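Premlow Mug Rack, Black Wire with Wooden Carrying Bar
Supplier: Zullar
Catalog section: Kitchen and Break Room

The Premlow rack is intended for the shared counters of offices, residence halls and small kitchens. It keeps mugs off the work surface between uses and may be carried from counter to cupboard by the light wooden dowel that runs across the top.
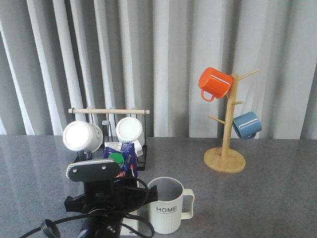

Racks are supplied singly or in cartons of 7. Orders of 50 racks or more are dispatched from the Nirnevau warehouse and must be placed in writing. Mugs are sold separately under the Gashaw name, in plain white.

Care and use

Wipe the metal with a soft damp cloth and dry it before returning the rack to the counter. The wooden bar should not be soaked or placed in a dishwasher. Stand the rack on a level surface, and leave enough room in front for a carton of milk or a sugar jar — mugs should lift away without touching either. 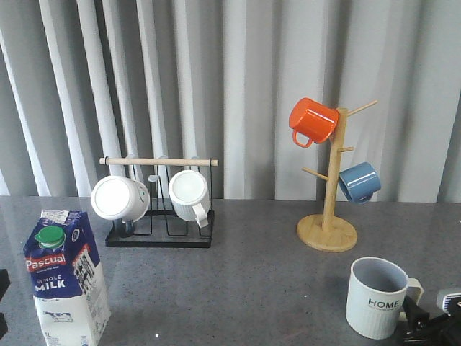 Replacement bars are held in stock and may be ordered by quoting the rack name and the date of purchase. Returns are accepted in original packaging.

Institutional orders: Ambros Prantl
Replacement parts and returns: Vasilică Jitaru

The order desk is closed on Tuesday afternoons.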